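Farnance House Guest Kitchen - Your Questions Answered

We get asked the same things again and again (and we never mind!), so here are the answers in one spot, for anyone staying with us in Irngate.

Can we cook our own meals?
Please do! The kitchen is open to every guest from 6 in the morning, and you're welcome to take your time over breakfast. We only ask that you label your food in the fridge with your name and room. 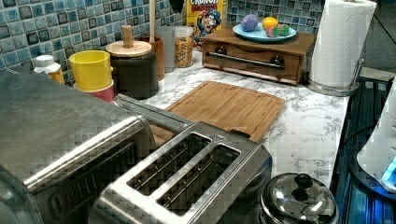
The toaster corner of the kitchen

Is there anything in the pantry already?
Tea, coffee, flour, oil and salt are there for everybody, and in September there's usually a glut of plums as well - help yourselves, truly. For a proper shop, Duda on the main street has lovely bread and stays open until 5.
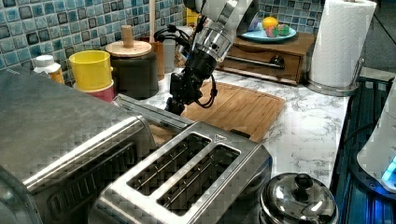 What if I have allergies?
Let us know when you book, and we'll put aside clean utensils in your favourite colour of tub, so there's no muddling them up. It is still a shared kitchen, though, so we can't promise it will be free of nuts or gluten.

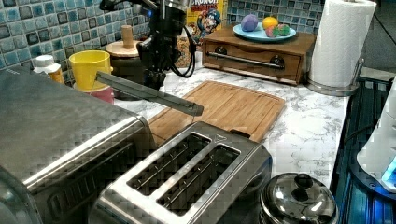 If your allergy is a serious one, do ring us before you pay your deposit and we'll have a good long chat about what might suit you best.

How much is the deposit, and do I get it back?
It's $50 per booking, and it comes back to you within five days of checkout. Szymon Kwiatkowski looks after the bookings and is very patient with changed plans, provided he hears from you before you've set off.
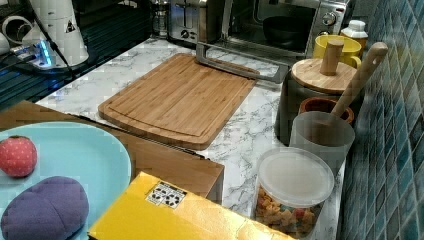 He can also move your deposit to another date if the Firkthorpe road is closed by snow, as it was for a good part of last winter.

Can I bring my dog?
We'd love to meet your dog - just keep them out of the kitchen and off the beds, please. Old towels for muddy paws are in the basket by the back door.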